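Chapter 7
Setting Out a Stockroom

Most small firms run short of floor long before they run short of shelves. This chapter covers how space is divided in a stockroom, who decides, and how the plan is kept up to date.

A bay is any area of floor set aside for one use. It can be drawn on paper first, but people work from what is on the ground.
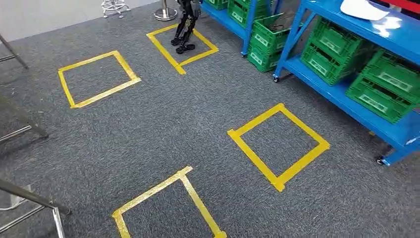 Figure 7.1 Floor areas outlined in yellow tape, with shelving to the right.

The Kornach depot held 3000 lines of stock in June, of which 200 made up most of the orders. These were moved nearest the door – a simple change, though it took 2 attempts.

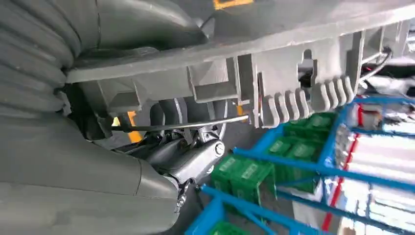 One packer at the depot said the first plan had put heavy goods on the top shelves, and that the people doing the lifting should have been asked before it was drawn.

Her point is taken up in section 7.3. A plan needs the views of those who pick, pack and clean, and it needs a date for review.
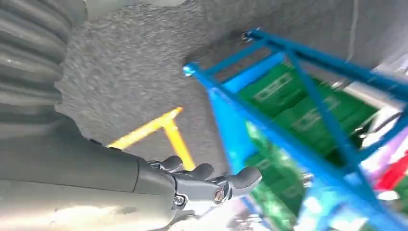
Figure 7.2 Hand with the fingers slightly curled.

Branley, a larger site, gave each bay a number up to 111 and printed the list afresh after every change. Old lists were taken down the same day. 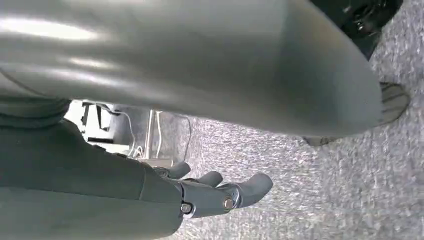 Numbers are fine until somebody moves a bay and keeps the old one, a supervisor at Branley told us, and then the new starters go to the wrong place for a week.

Section 7.1 begins with measuring the room.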